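06/05/2021

An Evening at the Open Day in Cullimwood

I promised my sister that I would write something when I came back from the open day at Ganach, so now I write it, although I am still tired from the train and my English goes slower in the evening.

For those who do not know it, Ganach is a small firm in Cullimwood, behind the old grain station. They make software for robots with two arms. I follow their newsletter since October, when my colleague Faustino Cuevas sent it to me with only the words "you will like this." He was right. I work in the planning office of a bakery supplier, so robots are for me a hobby and a little bit a professional worry. When the invitation came I registered the same day, and it was good that I did, because they accepted only 40 visitors.

The doors opened at two. We received a badge and a paper with the program, and we were divided into groups. My group was led by Refugio Zavala, an engineer with a very calm voice, who apologized three times for the noise of the ventilation. I did not find it loud. I found it more difficult that the hallway was so narrow, and each time we met another group we had to stand against the wall like in a night train.

The first station was about folding. A robot had to fold a kitchen towel, and it did this slowly and rather well. A boy in our group asked if it could fold a fitted sheet. Refugio said that he himself cannot fold a fitted sheet, and after that the mood was much lighter.

The second station was a talk with slides, and here I must be critical. The slides had very small letters, and the speaker explained the program Flilau as if we all used it already. As I understood it, Flilau records what a person does when he guides the arms by hand, and later the robot learns from many such recordings. I would like to hear more about the mistakes. How many recordings are bad and must be thrown away? I asked, and the answer was "it depends on the operator." I believe this, but I did not learn much from it.

Then there was a break with lemon cake. I talked with a retired teacher who visits every open day in the region, also the fire brigade and the water works. She said the water works is still the best one. She had brought her own sandwich.

The coffee station came after the break, and for me it was the reason to travel. They call the project Chukwu, and the goal is that two arms prepare a coffee with an ordinary capsule machine, the kind that many people have in the kitchen. I expected a closed cell with a glass wall. Instead it was a wooden table with the arms mounted on the side near to us, and the things for the coffee on the far side. We could stand behind a tape on the floor, quite close.

Refugio explained that the pouring is the easy part. The machine does it alone. What costs them months are the small actions before it: to take a capsule with two stiff fingers, to turn it the right way, to find the place where it must go in. A person does this half asleep. He also said that shiny surfaces are a trouble for the cameras, and a coffee machine is full of them. I had never thought about this - at home I only think that chrome shows the fingerprints.

I was standing next to a man who commented on everything to his wife, with a loud voice, like at a football match. "Now it goes down. Now it waits." At first it disturbed me, later I was waiting for his comments.

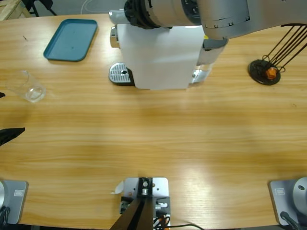
Why do they use two arms for such a small task?

Because many steps in a kitchen need one hand to hold and one hand to work, and they want to use the same method later for other tasks where a single arm would need special holders.

I asked Refugio also how long it takes to prepare a new task. He said about six weeks with two people, if nothing breaks. Then he looked at his colleague and she laughed, so I think something breaks usually.

At the end we could write questions on cards and put them in a box. I wrote that they should make the letters on the slides bigger, and that the evening was well organized - both are true. The train back was late and I had to stand until the second stop, next to the retired teacher, who gave me the date for the water works. I wrote it on the back of my badge.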